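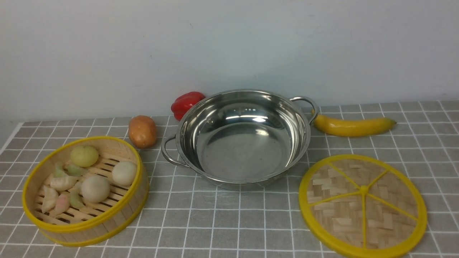 *Steamer task, basket and lid both on the mat. Head camera view.*

## Training on 344 episodes beat training on all 1,537

**pstoica** (original post)

Posting this before we write it up properly, because I'd like people to poke at it.

The task has two stages. Pick up the steamer basket and set it inside the steel pot, then pick up the lid and set it on the basket. The buns and dumplings have to stay in. The potato, pepper and banana are there as clutter and the policy is supposed to leave them alone.

We had 1,537 teleoperated episodes, collected by several operators over the winter. A policy trained on all of them did the basket stage well and the lid stage badly. It would move over to the lid, hover, come down a little, go back up, and hover again until the time limit.

Then we filtered. For every episode we computed what we've been calling the Pereck score. It works like this:

1. Cut the episode at the moment the gripper opens after placing the basket.
2. In each half, find every stretch where the gripper moves slower than a threshold and is not closing or opening.
3. Add up those stretches and divide by the length of the half.
4. Keep the episode only if both halves come in under the cutoff.

344 episodes survived. Same network, same number of training steps, same settings otherwise. Each policy got 100 trials, with start positions drawn from the same list. The filtered policy finished the whole task a lot more often than the full one, and nearly all of the difference was in the lid stage. The basket stage barely moved.

My reading is that the operators hesitated over the lid and the policy learned the hesitation. Happy to hear other readings. Training code is the public Rindov branch with nothing changed except the episode list.

## Re: Training on 344 episodes beat training on all 1,537

**teodor_v**

I believe the numbers but I don't believe the reading yet.

When you drop that many episodes you change other things besides the pauses. Which operators are left in the 344? If it's mostly one person, then what you've done is pick one person's style, and a policy trained on one style will usually look cleaner. You'd get the same gain by filtering on operator ID and ignoring pauses completely.

Second point. Same number of training steps on a smaller set means many more passes over each episode. Did the full-data run have time to converge? If you stopped it early then the comparison is lopsided.

I'd want to see a random 344 as a control. It's cheap to train and it answers half of this.

## Re: Training on 344 episodes beat training on all 1,537

**pstoica**

Fair on all of it.

Operators: the filtered set is uneven. Two people are overrepresented. It isn't one person, but I won't pretend it's balanced.

Steps: the full run's validation loss had been flat for a long while when we stopped. I don't put much trust in validation loss for this kind of policy, so take that for what it's worth.

Random 344: running now.

## Re: Training on 344 episodes beat training on all 1,537

**leo_aguirre**

We ran a version of this at Momura last year, on a different task (folding, no lids) and it went the other way. Filtering on slow motion hurt us. When we looked into it, the slow parts were where the operator was lining up a corner, and those were the parts the policy most needed. Cut them out and it got fast and sloppy.

So my question is about step 2. A pause where the person is confused and a pause where the person is being careful look the same to a speed threshold. How do you tell them apart? A basket full of food needs careful handling too. If you drop the slow placements, don't you start tipping dumplings?

Also, how hard is that lid to grab? It's thin, it's flat on the surface, and it's got those spokes running out from the hub. I can think of three ways to go at it and I'd guess your operators found all of them.

## Re: Training on 344 episodes beat training on all 1,537

**smaranda_l**

I collected some of these, so I can answer the lid part.

Yes, it's the worst object in the set. There are two ways people do it. One is to come straight down over the middle and pinch at the hub. The other is to go in low at the rim and get a finger against the yellow ring. The hub way puts your own hand between the camera and what you're pinching, so you come down partly by feel. The rim way is easier to see on the far side of the lid, but the near side runs off the bottom of the head view when the lid is placed toward you. I used the hub for most of mine and switched to the rim when the first try slipped.

That's where the hovering comes from, if you ask me. You get above the lid and you decide. Some people decide before they get there and some don't.

On spilling: for the basket stage I went slow the whole way, but slow and moving. I think that's different from stopped. Depends where Paula put the threshold.

## Re: Training on 344 episodes beat training on all 1,537

**pstoica**

The threshold is low. It catches stopped and nearly stopped. A slow carry with the basket passes. I checked this by hand on a batch of episodes after Leobardo's message and the time being counted against the basket half was almost all before the grasp.

Spills: the filtered policy didn't spill more than the full one in the 100 trials. It was a wash.

What Smaranda describes is the spot I mean. Basket in the pot, hand over the lid, fingertips down near the hub, shadow on the weave:

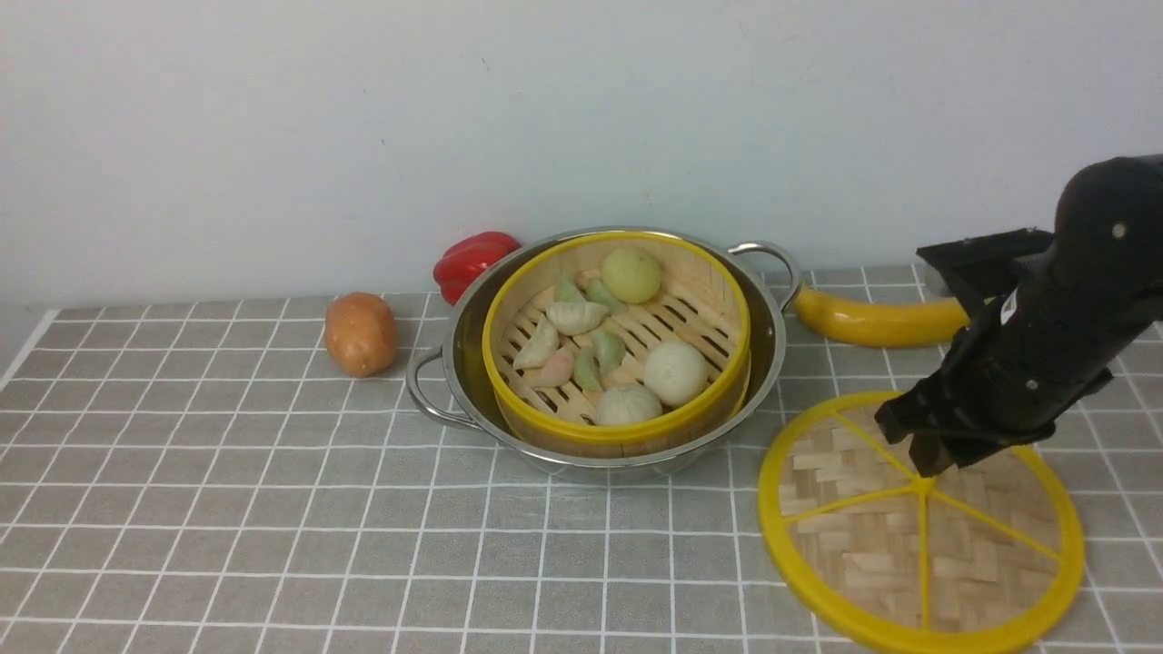

## Re: Training on 344 episodes beat training on all 1,537

**s_pana**

Then I think you have your answer and it's a different one from the one in your first post.

If two grasps are mixed in the data, and both begin from the same place above the lid, then the policy has two good options from one observation. Hover is what you get when it can't commit. The pauses are a side effect of the choice. The operators who pause are the ones who choose late. Filter out the pausers and you're left with people who chose early, and those people may mostly use one grasp.

You can check this without training anything. Label hub or rim for every lid grasp in the 344 and in the full set and compare the split. If the 344 is mostly hub, then the Pereck score is a roundabout way of picking a grasp.

I maintain the Buzatu labeling scripts. There's a contact-point tagger in there that should get you most of the way from the gripper pose and the lid center. You'd fix the leftovers by hand.

## Re: Training on 344 episodes beat training on all 1,537

**teodor_v**

Agree with Sânziana. It would also fit with Leobardo's result, since in folding there may only be one sensible way to take the corner, so the pauses carried no choice in them and removing them was pure loss.

It's a guess, but it's a guess that predicts something.

## Re: Training on 344 episodes beat training on all 1,537

**leo_aguirre**

I'd push back on "only one sensible way" for folding, we had at least a left-first and a right-first crowd. But I take the general idea. I'll see if our old labels are still around.

## Re: Training on 344 episodes beat training on all 1,537

**pstoica**

Update, two things.

**Random control.** The random 344 did worse than the full set, and much worse than the filtered 344. So it isn't the smaller set or the extra passes.

**Grasp labels.** Ran the tagger and cleaned up by hand. The full set is fairly mixed between hub and rim. The filtered set leans strongly toward hub, though there are still rim grasps in it. So Sânziana is at least partly right and I was at least partly wrong.

What I can't say yet is how much of the gain is the grasp and how much is the pauses. Next run is hub-only with no pause filter, cut down to 344 so the sizes match. After that, pause filter with the grasps forced to an even split, if enough rim episodes survive. I'm not sure they will.

## Re: Training on 344 episodes beat training on all 1,537

**smaranda_l**

If you run short of rim episodes I can collect more. I'd ask for a rule first, though: decide the grasp before the basket goes in the pot and stick with it, even when it slips. Otherwise you'll get the same mess again.

One more thing for the labels. Some of my episodes start at the hub, slip, and finish at the rim. The tagger will call those rim because it takes the last contact. I'd count them as their own group or throw them out.

## Re: Training on 344 episodes beat training on all 1,537

**s_pana**

It does take the last contact, yes. There's a flag for first contact, `--contact first`. Run it both ways and the episodes that disagree are your switchers.

## Re: Training on 344 episodes beat training on all 1,537

**pstoica**

Ran it both ways. There are more switchers than I expected, and the pause filter had already thrown out most of them. I'm dropping the rest from every set and retraining all four from scratch, so ignore the first round of numbers for now. The machines are booked until February is out. I'll post the table in this thread when the last run finishes.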